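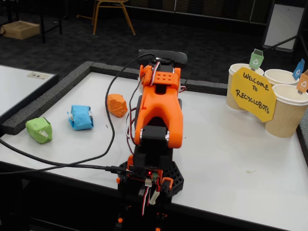 # Handout 4: Sorting work and the people who do it

Read before the session. Bring the job sheet you filled in last time, since we will use it in the second half.

## 1. The task

Sorting is a good first case because everyone in the room has done it. An item arrives, someone decides what it is, and it goes in a bin. In the tabletop version, the items are three wrapped blocks in green, blue and orange, and there is a bin flag in each of the same colors above the cups. The arm is small and built from printed parts and servo motors. A full-size line has belts, guards, dust and noise, but the job can be broken down in the same way:

1. Find the item.
2. Decide which class it belongs to.
3. Pick it up without dropping or crushing it.
4. Move it to the right bin and let go.
5. Notice when any of the above went wrong.

Most planning meetings spend their time on steps 3 and 4. Step 2 is easy when color settles the question. On a real line the color of a package says very little about what it is made of, and two layers of different material may be stuck together. Step 5 is usually left off the list altogether, and it is the step that stays with people the longest.

## 2. Case: the Anbridge line

Anbridge is a sorting hall for mixed household recycling. Before the change, 8 people stood at the belt on each shift, each responsible for one or two materials. They rotated positions every 60 minutes. The operator, Nerano, put in sorting arms on the paper and plastic sections in March and kept hand sorting at the front of the belt, where bulky and dangerous items are pulled out.

No one on the shift was let go during the first year. The jobs did change, and the changes were uneven.

**Pre-sort.** Two people now work here the whole time. Under the old rotation, each person spent a short part of the shift on it. It is the heaviest position, and it has the most needles, batteries and broken glass. After the arms went in, sore shoulders were reported more often from this spot than from any other.

**Clearing.** One person walks the arm sections and clears jams. The section has to be stopped and locked out before anyone reaches in. A stop is short, but it shows up in the daily figures, and workers said they felt pressure to leave small jams alone.

**Checking.** Two people look at what the arms have sorted and pull out mistakes. In the log for one shift there were 3531 picks and 93 of them were corrected by hand. That is an error rate of 2.6 percent. Checking is light work physically. Workers called it the most tiring position on the floor, as it means watching a belt where almost everything is right.

**Screen.** One person handles items the system has flagged as unknown. This position was filled from the existing crew and carries a higher pay grade.

The remaining two moved to the baling area.

## 3. What to look for

Use these headings when you go through your own job sheet.

- **Rotation.** Did the old schedule spread hard tasks across the crew? If some tasks are removed, the rotation may fall apart without anybody deciding that it should.
- **Pace.** Who sets the belt speed now, and can the person at the belt slow it down?
- **Skill.** Experienced sorters can tell materials apart by sound and weight. At Anbridge this knowledge was used to label training pictures, and the time spent on labeling was not counted as paid training.
- **Talk.** Workers at the belt used to stand across from each other. Checkers now stand alone on one side.
- **Blame.** When a bale is rejected, is the fault recorded against the machine, the checker or the shift?

## 4. A second site, for comparison

Vitgate runs a smaller hall with a similar arm on one section only. Its crew kept the full rotation and added the checking position to it, with a limit of 20 minutes at a time. Output per shift was lower than at Anbridge. Sick leave did not change. The two halls take in different material, so the figures should not be set side by side without that note.

## 5. For the session

Work in pairs. Pick one job from your sheet and break it into steps as in section 1. Mark each step M (machine), P (person) or B (both), then write down who would do step 5 and for how long at a stretch. Keep it to one page.

Reading: Onyeka course reader, chapter on task allocation. Skip the part on cost models for now.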